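Trereneo HG-2 Hand-Held Gripper

Parallel-linkage gripper for recording manual handling tasks. The operator holds the tool and works as usual; finger opening and camera video are logged together and exported for training arm policies. No arm is needed at the recording site.

Supplied by Edwards, Roltville. Page updated 25 Mar 2022.

Specifications
Maximum finger opening: 114 mm
Battery run time per charge: 9 hours
Logging rate: 60 samples per second
Linkage: four arms, black, triangular cutouts
Housing: dark gray, ridged
Camera: wide-angle, fixed to the tool, looking out over the fingers
Export: Stunow session files, one per take

In use
The gripper is squeezed from the handle and opens on release. Finger travel is mechanical, so the tool keeps gripping with the battery out, but nothing is logged. Zero the opening sensor at the start of each session with the fingers fully closed. If the zero has drifted, the take is flagged on export and can be corrected in Stunow without recording it again.

Soft goods are the harder case. Cloth bunches between the fingers, and the logged opening then reflects the thickness of the bunch. For folding and wiping tasks, set the closed threshold by hand using a scrap of the same fabric.
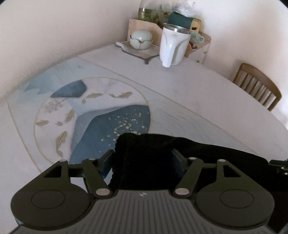
Dark cloth held over a patterned tablecloth: fabric clamped between the two fingers, whose inner faces are dark blue-gray.

A reviewer at a site in Roltville reports that the threshold setting took a few tries with thin cotton, and that the default missed the grip on more than 324 takes before it was changed. The same reviewer would like the setting stored per task, as it currently resets when the tool is switched off.

Per-task storage is planned for the September firmware.

In the box: gripper, battery, charging lead, spare finger pads, hex key. Stunow license sold separately.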